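Visite de la faïencerie Hanier, un après-midi de portes ouvertes

Le site de Hanier se trouve à la sortie du bourg, derrière la voie ferrée. On se gare sur le terrain de l'ancienne scierie et on finit à pied. Les visites partaient toutes les heures à partir de 13 h 30. J'étais inscrit à celle de 14 h 30, qui a commencé avec un quart d'heure de retard, le groupe précédent étant encore aux fours.

L'entrée coûtait 4 euros, déduits de tout achat au magasin. On nous a remis des surchaussures et demandé de laisser les gros sacs au vestiaire.

La première salle est celle de la préparation des pâtes. L'argile arrive en poudre, dans de grands sacs, et passe au délayeur avec de l'eau et un défloculant. La barbotine est ensuite tamisée puis laissée au repos. C'est bruyant et on entend mal les explications si l'on reste au fond du groupe. Je conseille de se mettre devant dès le départ, la suite du parcours étant plus calme.

Vient ensuite l'atelier de coulage. Les moules en plâtre sont rangés par modèle sur des rayonnages qui montent jusqu'au plafond. On remplit le moule, on attend que le plâtre ait absorbé assez d'eau pour former la paroi, puis on vide le surplus. Un moule sert environ 70 fois avant que les détails ne s'émoussent. Les vieux moules ne sont pas réemployés sur place, ils partent chez un récupérateur de plâtre.

J'ai trouvé l'étape du finissage plus intéressante que le coulage lui-même. Les coutures du moule sont enlevées au couteau, puis à l'éponge humide. Une pièce trop sèche casse, une pièce trop fraîche se déforme sous les doigts. La démonstration a duré un bon moment et on a pu poser des questions. Quelqu'un a demandé si les ratés de coulage étaient perdus : ils retournent au délayeur tant qu'ils ne sont pas cuits.

Les fours sont au fond du bâtiment. Il y en a 2 en service, et un troisième plus ancien, de marque Albers, que l'entreprise garde pour les petites séries. La première cuisson donne le biscuit, la seconde fixe l'émail. Entre les deux, les pièces sont contrôlées à l'oreille : on les frappe légèrement, et un son mat signale une fêlure. On nous a laissé essayer avec une tasse fêlée et une tasse saine. La différence est nette.

L'émaillage se fait par trempage pour les petites pièces et au pistolet pour les grandes. La gamme Ondinari, qui est la plus vendue, existe en blanc et en quelques teintes pâles. Le décor à la main ne concerne plus qu'une petite partie de la production, sur commande. La salle de décor était fermée ce jour-là -- dommage, c'était une des raisons de ma venue.

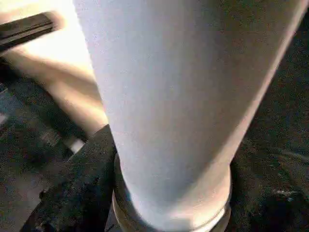 Texte et photo : la rédaction de Fotora, rubrique Visites

Le parcours se termine au magasin. Les pièces de second choix sont sur les tables du milieu, avec des défauts souvent minimes : un point dans l'émail, un pied légèrement de travers. Un grand vase de second choix était à 89 euros, ce qui reste cher. Les bols et les assiettes creuses sont plus abordables. Il faut compter une file d'attente à la caisse en fin d'après-midi, et l'emballage au papier journal prend du temps.

Quelques remarques pratiques. La visite se fait debout, sans endroit pour s'asseoir avant le magasin. Il fait chaud près des fours, même en restant derrière la ligne au sol. Les poussettes passent partout sauf à l'atelier de coulage, où il y a trois marches -- on peut contourner par la cour en le demandant. Les photos sont autorisées, sauf dans la salle des émaux.

Les prochaines portes ouvertes sont annoncées pour juillet. Les inscriptions se prennent au magasin ou par téléphone, aux heures d'ouverture.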